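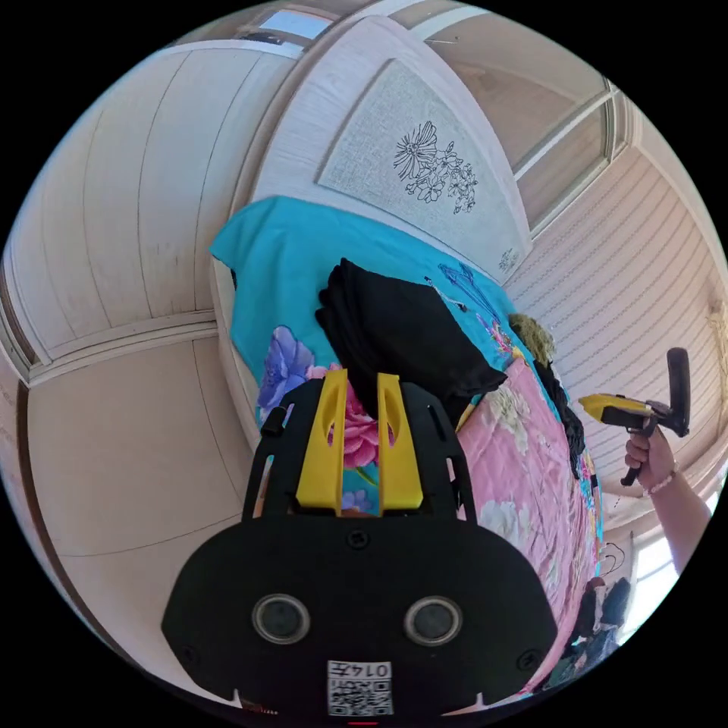
Svenja Sutter wrote to me after my last post to ask whether the hand-held grippers were any different from holding a pair of kitchen tongs, and if so, would I please say how, in plain words, before I went on about anything else. Fair enough, Svenja! I spent most of a February day at the Ernix open house in Prinau trying to find out, and I came home with a sore thumb and a lot of notes, so let me do my best.

The short answer is that tongs are easier. You know where the tips are because you feel them. With the hand-held gripper the fingers sit out in front of a fairly broad body, and for the first ten minutes I kept closing them just short of whatever I wanted. Anisa Rahman, who was looking after our group, told me to stop watching my hand and look at the cloth, and that helped more than I would have guessed.

Clothes and bedding were the thing I had come for. I used to fold for a living (a small hotel, years ago) and I have opinions. A stack of folded dark clothes is a mean test, because the layers all look alike and the fingers will happily take two when you want one. The yellow fingers have a long slot through each of them, and I found I did best when I came in low and let the edge of the fabric settle between them before squeezing. Coming straight down from above mostly gave me a pinch of everything.

Then I tried one in each hand, and that was when I started to enjoy myself. A quilt is hopeless with a single gripper — you drag it and it follows you like a tired child. With two you can hold one corner still and walk the other one across. My left hand was noticeably worse than my right, and I had to rest it twice.

After lunch (a very good leek soup, and thank you to whoever made it) we compared that pair with the Fitik, an older model with a trigger you pull with one finger. I had expected to like the Fitik more, as it is lighter at the front. It was nice on small stiff things, a sock or a belt, and poor on anything puffy, where I kept losing my hold halfway through the lift. Rosalie Gasser, a much more patient person than me, preferred it all the same and folded a whole stack of shirts with it while I was still complaining. Her hands are smaller than mine, and I do think that matters.

We also got a look at the recordings from the morning. They had 61 of them from our group, and mine were easy to spot, being the slow ones. Anisa said slow was fine so long as I didn't stop and start, and I did stop and start.

If you go, take the earlier tour, wear sleeves that push up, and ask for the fabric table first while your thumbs are fresh. The parking lot behind the building has 40 spaces and was full by ten, so I left the car by the station and walked back along the river.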